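Budgeting for a two-arm bench cell: working out the order list

Most overspends on a first cell come from parts that were never on the quote. The arms are priced early and accurately. The enclosure, cabling and consumables are usually left until the arms have been delivered. The steps below follow the order used for the Murnton cell, planned by Vichien Thepsuriya and costed by Corey Gilchrist.

Step 1. Fix the task before asking for prices

Write the task in one sentence, with the objects named. "Move mixed groceries between a basket and a carrier bag" is enough for a supplier to quote against. "General handling" is not, and will come back with a larger arm than you need. List the softest item and the heaviest item separately. Thin bags matter as much as weight, as one arm may have to hold the bag while the other reaches for the goods.

Step 2. Draw the shared floor area

Mark the area both grippers must reach, then set the arm bases so that each covers it with the elbow still bent. Mounting both bases on one grooved aluminium rail costs more than two fixed feet, but the spacing can be altered later without drilling. Order the rail at full width. Leave space below it for boards and wiring, and check that the boards can be reached with the arms fitted.

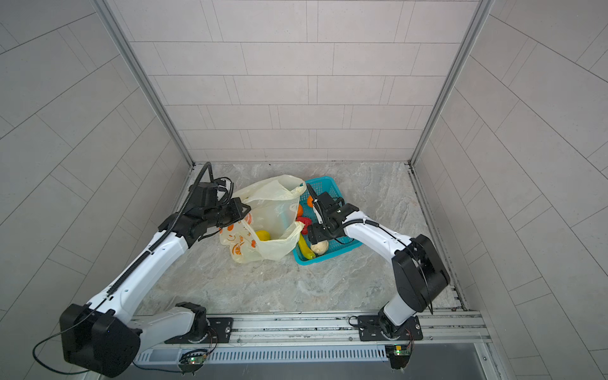 Bag and basket task with both arms on the common rail. Circuit boards are mounted under each base.

Step 3. Price the cables as a separate line

Allow for cable chain, clips and spare leads on each arm. Measure with the arm at full stretch and add slack at the wrist. Ovow and Bright both quoted leads by the metre; Cilley supplied cut lengths only, with a lead time of 28 days.

Step 4. Add walls, floor and consumables

Choose wall and floor finishes that wipe down easily. Include test goods in the running budget: fruit, peppers and bread have to be replaced, and carrier bags tear. We allowed 116 bags for the first eight weeks.

Step 5. Place the orders in sequence

Order the rail and mounting plates first, then the arms, then the grippers. Hold the gripper order until a sample has been tried on the real bag. Ask for 48 hours' notice of delivery so that the bench is clear. If the budget year closes in September, raise the cable order before the arms are invoiced.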